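Diese Website verwendet Cookies. Mit der weiteren Nutzung erklären Sie sich damit einverstanden. Einstellungen | Zustimmen

Offene Werkstatt Prakuletti, Störungsprotokoll
Erstellt am 10.11.25, Fachgruppe Robotik

Betreff: Türöffnung im Simulator, Abbruch beim Durchfahren
Projekt: Zello (mobile Eigenbauplattform mit Arm)
Priorität: mittel
Status: in Bearbeitung

Fehlerbild

Seit der Umstellung auf die Steuerungssoftware Zekon bricht die Aufgabe »Tür öffnen und Raum betreten« im Simulator reproduzierbar ab. Die Tür wird entriegelt und teilweise geöffnet. Danach meldet der Planer »kein gültiger Pfad« und hält die Plattform vor der Schwelle an. Von 40 Durchläufen wurden 6 ordnungsgemäß abgeschlossen. Auf der realen Plattform wurde die Aufgabe bis zur Klärung gesperrt.

Umgebung

Verwendet wird das Raummodell aus dem Bestand vom August. Die lichte Durchgangsbreite ist in der Konfiguration mit 700 mm hinterlegt. Die Aufgabe wird nach 2.000 Simulationsschritten zwangsweise beendet. Änderungen am Fahrwerk oder an den Motortreibern wurden im betreffenden Zeitraum nicht vorgenommen.

Bisherige Prüfungen

Zunächst wurde die Kollisionsgeometrie des Türblatts untersucht. Das sichtbare Modell ist eine blaugrüne Kassettentür mit dunklem Hebelgriff an der freien Kante. Das Kollisionsmodell bestand dagegen aus einem einzigen Quader, der den Griff einschloss und über die gesamte Türhöhe entsprechend zu tief ausfiel. Der Planer behandelte dadurch einen Teil des freien Durchgangs als belegt.

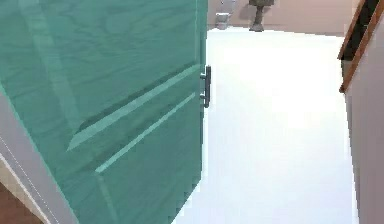 Der Quader wurde durch zwei getrennte Körper für Türblatt und Griff ersetzt. Die Abbrüche gingen daraufhin zurück, traten jedoch weiterhin auf, sobald die Tür nicht vollständig aufgeschwungen war. Eine Erhöhung der Schrittgrenze blieb ohne Wirkung und wurde zurückgenommen.

In einem zweiten Schritt wurde die Belegungskarte des Raums hinter der Tür ausgewertet. Der sehr helle, nahezu strukturlose Boden liefert dem kamerabasierten Tiefenmodul kaum verwertbare Merkmale. In der Karte entstehen Lücken, die Zekon in der Voreinstellung als Hindernis einträgt. Der hölzerne Handlauf an der rechten Seitenwand und der dunkle Ständer vor der Rückwand werden hingegen korrekt erfasst.

Vorläufige Bewertung

Es liegen zwei voneinander unabhängige Ursachen vor. Die fehlerhafte Kollisionsgeometrie ist behoben. Die Behandlung unbekannter Zellen in der Belegungskarte ist noch offen. Ein Defekt am Türgriffmodell oder an der Armsteuerung wird nach derzeitigem Stand ausgeschlossen.

Weiteres Vorgehen

1. Dem Boden ist testweise eine Textur mit erkennbarer Struktur zuzuweisen; die Beleuchtung bleibt unverändert.
2. Unbekannte Zellen sind im Nahbereich der Schwelle als »frei, ungeprüft« zu führen. Die Fahrgeschwindigkeit ist dort zu begrenzen.
3. Die Testreihe ist anschließend mit identischen Startpositionen zu wiederholen.
4. Die Protokolldateien sind im Projektordner Söderlund abzulegen und diesem Vorgang zuzuordnen.

Bis zum Abschluss von Punkt 3 bleibt die Freigabe für den Betrieb an der Werkstatttür ausgesetzt. Nutzerinnen und Nutzer der Plattform werden gebeten, die Konfigurationsdatei in der Zwischenzeit nicht lokal zu überschreiben. Rückmeldungen sind ausschließlich über dieses Ticket einzureichen.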